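Homalex Managed Development: Frequently Asked Questions

Answers to common queries on contracts, hosting and support. Last reviewed in July.

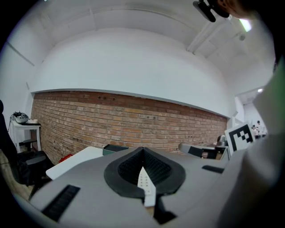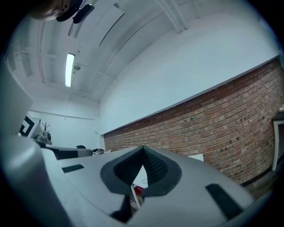 Reading time: 2 minutes

Which platforms do you support?
PHP, Node JS and Python applications. Older ColdFusion sites are accepted after a code review.

How is a project staffed?
Each project has a lead developer, a tester and one or more programmers. Teams of more than 4 people are split by module.

Where is the work done?
Development is carried out at our Birham office. Hosting and backups are handled from Jetlow.

What are the support hours?
The service desk is open from 8 am to 6 pm on working days. Urgent faults can be logged at any time – use the phone line, as email is not read overnight.

How quickly are faults dealt with?
Urgent faults are answered within two hours and all others within 16. These are response times. Repair times are set out in the contract.

Do you have automated tests?
Yes. The shared test suite holds some 493 checks and runs before every release. Tests for custom modules are quoted separately.

Who owns the source code?
The client, once the final invoice is paid. Shared libraries remain under licence.

Can names with accents be stored?
Yes. All databases use UTF-8, so a surname such as Ásgeirsdóttir is saved and sorted correctly. Imported files must be in the same encoding.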